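May - by Briggs

Sillisico S29 desk finishing module

The S29 from Pesari takes over repeat stapling of document sets. It feeds, aligns and staples up to 300 sets an hour. Odd sizes and curled sheets still go to a desk.

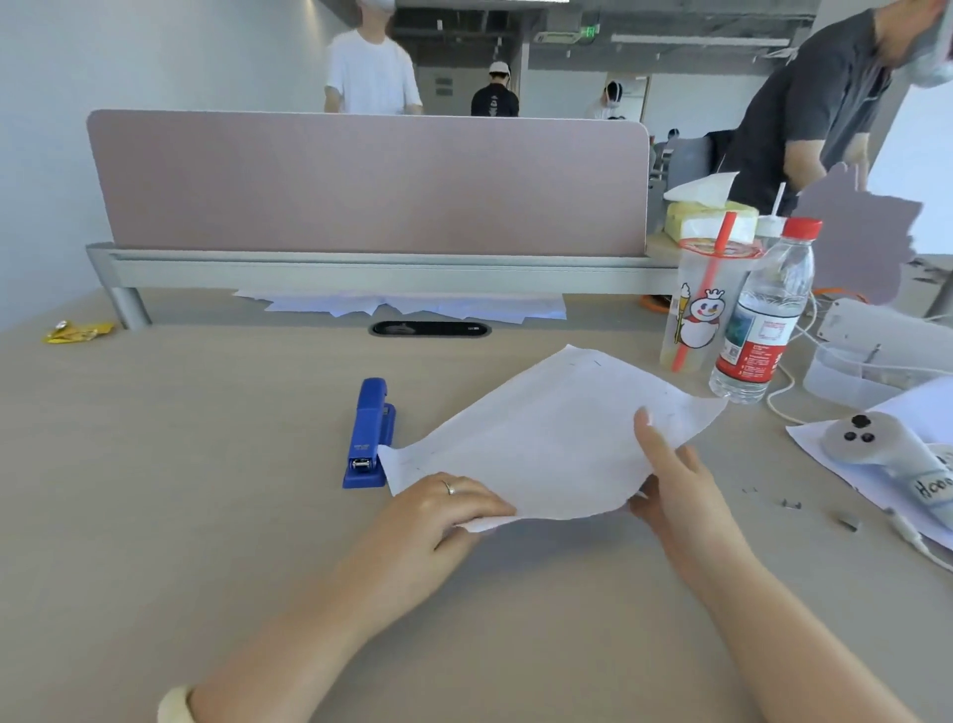
Manual station: single sheet held by hand, blue stapler to the left.

Staff move from stapling every set to exceptions and refills. The module draws from a 1000-staple cartridge and signals at 300 remaining. Desk staplers stay in use and are loaded from strips as before. 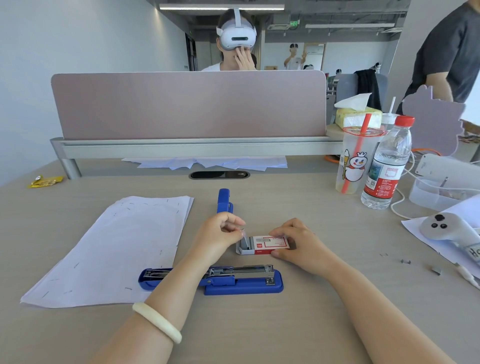 Staple strip lifted from its box, opened stapler below.

Comments

Drernora: Does the refill signal stop the feed? Ours ran on.

papertray: We kept two desks for exceptions - one was too few.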